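Statotari: everyday messages from shared whiteboards

README and data card, version 2
Last revised April 17, 2020

Hello, and thank you for opening the README before opening the files, which I know is asking a lot when there is a perfectly good CSV sitting next to it. Statotari is a small collection of messages that people wrote to each other on whiteboards in shared places: staff kitchens, a rehearsal room, a bicycle workshop, the back office at Radonjić the bakers, the hallway of a shared house in Hendstead. The messages have been typed out by hand, tidied as little as we could bear, and tagged with a few simple labels. There are 400 of them in this version.

They are very ordinary. Somebody is out of milk, somebody else has moved the ladder, the Thursday-ish sort of muddle that any shared building gets into. We love them, and we hope you'll find a use for them, whether you are studying how people write notes, teaching a class on everyday English, or just need some short, untidy, real text to test something on.

Who made it

The collection was begun by Zorica Kos, who had been copying funny notices into the back of her diary for years before anybody suggested it might be data. Rónán Ó Flaithearta joined to do the second reading and wrote most of the labelling guide. Wiesława Gajewski found us the bakery and the rehearsal room and, just as usefully, talked to the people who used them. Jabari Masanja looks after the files and is the person writing this, so any rambling is mine. Vlastimil Pešek built Istotard, the little typing tool we use, in his evenings, and still mends it when I break it.

What counts as a message

This took us far longer to settle than the typing did. A message is anything on a board that a reader in that place would take as one piece of writing meant for other people. That covers a single word ("Tuesday?" would count, if someone had written it alone with a line round it) and it covers a long grumble in three colours of pen. A reply written underneath is a separate message, with the thread column pointing back at the one it answers.

We leave out shopping lists that are nothing but items, rotas drawn as a grid, phone numbers on their own, and drawings with no words. I was sorry to lose the drawings. There was a very fine heron.

Boards come in all sorts, from the big fixed kind down to little framed ones you could carry under one arm. We treat them all alike, although the small ones do seem to push people towards shorter words and a lot of squashed letters at the right-hand side.

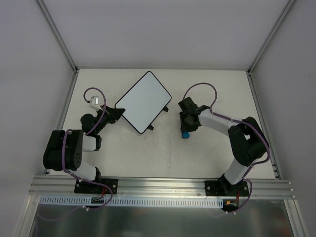

What's in the files

messages.csv
The main file, one message per row. Saved as UTF-8 with commas between the columns and double quotes round the text. Please open it through your spreadsheet's import menu and choose UTF-8 yourself, otherwise the accents come out as soup.

places.csv
One row for each place, with a short code, the kind of place it is, and a sentence or two about who uses it. The bakery and the town are named because the people there were happy for us to do so. Everywhere else has only a code.

guide.txt
Rónán's labelling guide, with his worked cases. It is longer than this README and a good deal better organised.

changes.txt
What we altered between versions and who spotted the mistake.

Columns in messages.csv

id: a number that stays with the message for good. If we ever remove a message we retire its number, so gaps are normal.

place: the code that matches a row in places.csv.

text: the message as written, spelling and all. A slash with a space either side marks a new line on the board.

thread: the id of the message being replied to, or blank.

kind: one of request, news, thanks, complaint, joke, question, other. A message gets only one, even when it plainly deserves two. See the grumbling about this further down.

tone: warm, plain or cross, as judged by a reader who didn't know the writer.

gaps: yes if any part of the message could not be read, no if all of it could. Unreadable stretches appear in the text as three dots inside square brackets.

A few rows, so you know what you're getting

These are shown with the place code left off.

"whoever has the long ladder pls can it live in the cupboard again / ta" (request, plain)

"THE BLUE CUPS ARE NOT FOR PAINT" (complaint, cross)

"they are a bit for paint" (joke, warm, in reply to the row before)

"rye starter fed. do not feed again! he is full" (news, warm)

"Has anyone a key for the side gate, mine has gone the way of the last one" (question, plain)

How the typing was done

Zorica or Wiesława copied each message on the spot into a notebook, keeping the line breaks and the capital letters, and asked anyone nearby about words they couldn't make out. The notebook pages were then typed into Istotard, which shows one empty box per line and refuses, quite firmly, to correct your spelling. A second person typed the same page without seeing the first version. Where the two disagreed, the pair of them sat down with the notebook and sorted it out. Nearly all the quarrels were over full stops.

We typed crossed-out words only when the writer clearly meant them to be seen, as people do for a joke. Underlining is lost, I'm afraid, and so is colour. If you need either of those, this is the wrong collection for you, and I'd be glad to hear of a better one.

Board sizes

We had several requests after the first version for some note of how big each board was. Fair enough! It does matter for line length, and we ought to have thought of it. There is now a size column in places.csv with three values: wall (fixed, and wider than a person's reach), medium (hung up, but one person could take it down) and small (stands or lies on a surface, easily carried). We judged this by eye. Shape is not recorded, so square corners and rounded ones go in together. 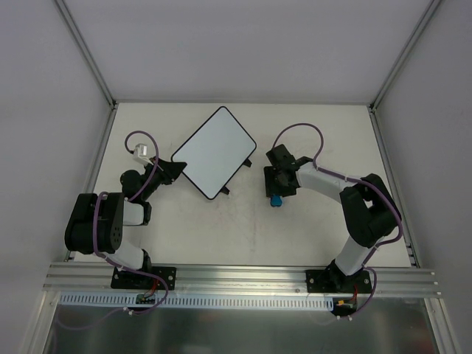 A rounded-corner board between two arms, with plain grey walls behind.

If you are comparing line lengths, please use the size column together with the line breaks and don't lean on the character count alone. A person with a fat pen on a wall board will write shorter lines than a person with a fine pen on a small one, and we have no column for pens.

Consent and privacy

Wiesława asked in every place before anything was copied, and a sheet of paper stayed up beside each board explaining what we were doing and how to say no. Anybody could have a message left out without giving a reason, and 17 were withdrawn in this way. They are gone from every file, notebooks included.

First names in the messages have been swapped for other first names of a similar length. A name that appears in several messages from one place always gets the same stand-in, so threads still make sense. Surnames, addresses, phone numbers and anything about a person's health were taken out before the second reading. Should you come across something that slipped through, please write to me before you mention it anywhere else, and I'll deal with it that same day if I possibly can.

Things to be careful about

The places are all in or near one town. Nobody should take this as a picture of how the whole country writes notes, or even of how Hendstead does, as one busy house accounts for a great many of the rows.

Boards get wiped. We only have what was up when one of us happened to call, and cross messages may well get rubbed out sooner than kind ones. The tone column could be sunnier than real life for that reason.

The kind column is a blunt tool. "Thanks SO much to whoever left the oven on" is down as a complaint, and I would defend that, but there are others I'd happily argue about over a cup of tea. If your work depends on kind, please label a handful yourself first and see how far you agree with us. Rónán keeps 20 rows set aside in the guide for that very purpose.

There are several home languages among the writers, and some messages mix two of them in one line. We have kept these exactly as they were and have not translated them.

Using it

You may use, copy and change the files for any purpose, paid or unpaid, so long as you say where they came from and don't try to work out who wrote what. "Statotari, version 2" is plenty by way of credit. If you'd like to name people, please name all five of us, in any order you like.

Corrections

Send them to me with the message id and what you think it should say. A half-sure guess is welcome, particularly for the rows where gaps is set to yes. One reader solved a word that had beaten us all (it was "colander") and I have never been so pleased to edit a cell.

Still to do

Wiesława is hoping to go back to the rehearsal room in August, if they'll have us. Vlastimil wants Istotard to cope with text written up the side of a board, which people do more often than you'd think. The thread column also needs another look for the shared house, where replies were squeezed in wherever there was room and two of them may be pointing at the wrong message.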